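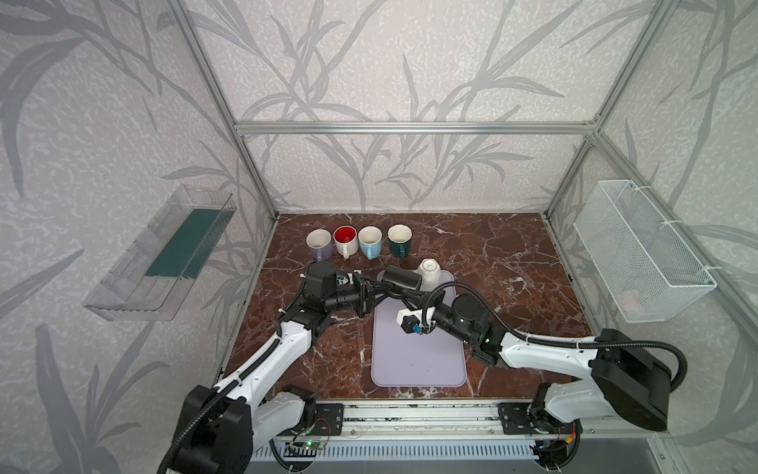
Mug storage and drying: frequently asked questions

Ceramic mugs supplied by Homora are glazed on all surfaces except the foot ring, the narrow unglazed band the mug stands on. Most of the questions we receive concern that foot ring, the rim, and what either of them should rest on. The usual arrangement is a row of upright mugs along the back of the surface with the handles toward the front, as with the lavender, white, light blue and dark teal ones, and a rubber mat in the middle for a mug that is to stand upside down. The answers below apply to all mugs in the Likik and Messina ranges unless a range is named.

Should mugs be stored upright or upside down?

Upright, once dry. The rim is the thinnest part of the mug and the glaze there takes the most wear. Upside down is a drying position. In an open kitchen where dust or cooking grease is a concern, a mug may be kept inverted on a mat or a shelf liner, but not directly on stone, tile or glass.

How long should a mug stay inverted on the mat?

Until the inside is dry to the touch. On a flat mat there is little air exchange under the rim, and a mug put down wet can hold condensation overnight. Shake it out first. After a few minutes, lift it, wipe the rim and set it down again on a dry part of the mat, or turn it upright to finish.

Can I use the mat on marble?

Yes. The Briltow mat is rubber and does not scratch polished stone. Lift it once a day and wipe underneath. Water trapped between rubber and marble can leave a dull patch, and on unsealed stone it may leave a darker one. Do not slide the mat with mugs on it – grit caught below will mark the polish.

My mat shows small dark specks. Is this mold?

Usually not. Rubber picks up lint, crumbs and coffee grounds, and on the lighter mat colors these are easy to see. Rinse the mat under warm water and rub it with a soft brush. If the specks come off, it was debris. If they remain and the mat has an odor, soak it for 5 minutes in equal parts white vinegar and water, rinse, and hang it by one corner. Replace the mat if the marks come back.

Is the colored interior food safe?

Yes. Interior and exterior glazes are fired together and both are lead free. The red interior is a separate glaze from the white and cream ones and is applied in two coats. It may show fine spoon marks sooner. These are metal deposits left on the glaze and can be removed with a paste of baking soda and water.

Why do the handles go toward the front?

It is a convention from our packing room, where Josiane Maillard set the shelf layout, and customers have asked about it after seeing it in the catalog. A handle facing you can be gripped without reaching between two mugs. On a shallow shelf, turn all the handles to the same side at a slight angle instead, so that none projects past the edge.

How much space should be left between mugs?

Enough that the bodies do not touch when one is lifted. Glaze against glaze chips more easily than glaze against wood or rubber. Shelves near a washing machine or a heavy door need a liner.

Can mugs be stacked?

Messina mugs can be stacked two high, foot into rim. Likik mugs cannot. The foot ring of the Likik is wider than its opening allows for, and the upper mug sits on the glaze of the lower one.

What are the dishwasher and microwave limits?

Both ranges are dishwasher safe on the top rack. In the microwave, allow no more than 100 seconds at full power per heating for a mug that is at least half full. Do not heat an empty mug. The mat is not suitable for either appliance.

The foot ring scratches my table. What can I do?

Rub the ring against the unglazed ring of a second mug, or use fine wet sandpaper, 610 grit or the nearest you can buy. A few turns are enough. Rinse before use. Rings are smoothed before dispatch, but small points of clay are sometimes missed.

Can I buy a single color?

Yes, apart from the dark teal, which was made in a short run in March. Bohdana Koval at the order desk keeps a list for the next firing. Please quote item 74 for teal.

A mug arrived chipped. Whom do I contact?

Write to Danylo Pylypenko in returns, with a photo of the chip and one of the outer carton. Keep the packaging until you have a reply. Chips on the foot ring that cannot be felt when the mug stands upright are not covered – all others are replaced.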